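3.2 Packing stations and the flat box

Most of the handling loss we logged comes from flat cartons, the kind used for prints, folders and thin textiles. Tall boxes forgive a lot. Flat ones don't. Over one season (start of August) the two partner sites, Udetti and Peixoto, sent us 179 station reports, and the same complaints keep coming back: box set down too far from the packer, tools in the way, lids creased before they are ever taped.

Table layout first. A closed carton lying flat takes up a lot of tabletop and the packer works from its near end, so small tools drift to the far part of the table. Figure 2 shows a closed carton with a stapler beyond it.
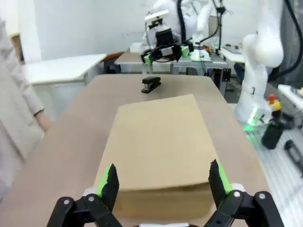
Figure 2. Flat carton and stapler on a long table.

Reach matters more than we expected. Marinho's field notes (Rosângela Marinho, Prorkinham site visits) give 6 separate layouts, and in every one the stapler ended up on the wrong side of the carton at some point in the shift. Moving it to a side shelf helped a bit. Tying it to the table leg did not, packers cut the string. Long tables make it worse then short ones, there is just more room to push things away.

Loose sheets are the second problem. Stiffeners, dividers, lids that come as a separate panel. They get propped against whatever is near, often the open box itself, and then the flaps are hard to get at. A big panel also shades the inside of the box, so it is hard to see if the bottom is flat. 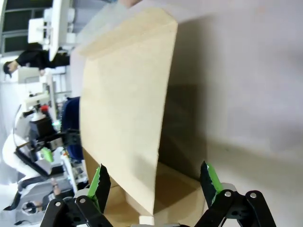
Figure 3. Cardboard sheet tilted over an open box.

We asked both sites to stand panels in a slotted rack next to the table instead. Udetti did so, Peixoto only partly (no floor space by the windows). Crease reports dropped at Udetti. No claim yet for Peixoto, too few usable forms and one batch was filled in by two people with different ideas of what a crease is.

Carton stock was the same at both sites, Laroron single wall, ordered in lots of 2,000. Humidity not controled. Tape type varied, see 3.3.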